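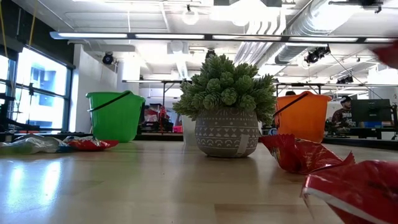

The Orville sorting cell is a tabletop robotic workstation at the Cusano workshop, used for clearing and sorting light household items. It was designed by the engineering firm Wastinari and entered regular service in December. The cell is best known among its operators for its maintenance procedure, written by Elis Morris, which has been adopted with small changes for other workstations in the same building.

Layout

The cell is built around a wooden table with a glossy top. Two colored buckets, one green and one orange, serve as drop points and stand toward the back of the table on opposite sides. A patterned gray planter holding an artificial succulent is placed between them as a fixed obstacle, so that the arm must plan a path past it. Crumpled snack wrappers and chip bags are the usual test items. They are laid out by hand before each run, and their positions are not repeated from one run to the next.

Setup

Setup begins with the table, which is wiped down and checked for level. The buckets are then set in place with their handles resting across the openings. The planter is positioned last and turned so that the strip of white tape on its front faces the operator. Under the Morris procedure the tape is the reference for the planter's rotation, and a planter found out of line is corrected before power is applied to the arm.

Calibration is carried out with Panyasiri, the control software supplied with the cell. The operator guides the arm to 3 reference points and confirms each one on the screen. The full routine is repeated after any change of gripper pads or any movement of the table.

Lighting

The workshop receives strong daylight from tall windows, and the tabletop reflects both the windows and the ceiling lights. Bags with a silvery inner lining can return bright highlights of their own. Exposure is therefore set at the start of each session and checked again when the daylight changes. Early versions of the procedure called for a matte cloth over the table, but this was dropped after the cloth was found to catch under the gripper.

Routine care

Gripper pads are cleaned with a damp cloth at the end of each session and replaced after 2,333 grasps. Oil and salt from used food packaging shorten the life of the pads, and worn pads tend to slide on smooth film. Cables are inspected weekly at the wrist joint, where most of the bending occurs.

Repairs

The longest recorded outage followed a failure of the wrist cable after 159 hours of operation. The replacement cable was routed with a wider loop, and the inspection interval was shortened. The current edition of the maintenance procedure is dated Oct 17, 2024, and includes a wiring diagram for the revised route.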